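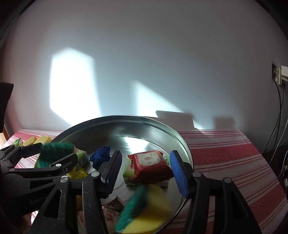

Seeing the space station from a north-facing flat

Posted in Skywatching by Moulin, Jul 9, 2018

I'd like to watch the ISS go over but my windows only face north and there's a tall block opposite. The pass list for my town gives a maximum height of 43 degrees for one pass and 69 for another, both to the south. Is there any point trying from indoors, or do I have to go out? Also, do I need binoculars?

Arska
Go out. If the list says south and you look north, you will miss most of it. Height is measured up from the horizon, so 69 is well up the sky and will clear most roofs. The lower one depends on what is to the south of you. Check the start time as well and be outside two minutes early, as your eyes need a bit of time. No binoculars needed — it looks like a bright, steady star moving west to east. If it blinks it's a plane.

Hirkov
you can get an app for this

Motley
Agree with Arska. One thing to add is that it can fade out part way across when it goes into the Earth's shadow, so don't assume you've lost it behind a cloud. The list should give a height and direction for where it disappears. Evening passes come and go in runs, so if it's cloudy this week look again later. I had none at all for most of last September, then several close together.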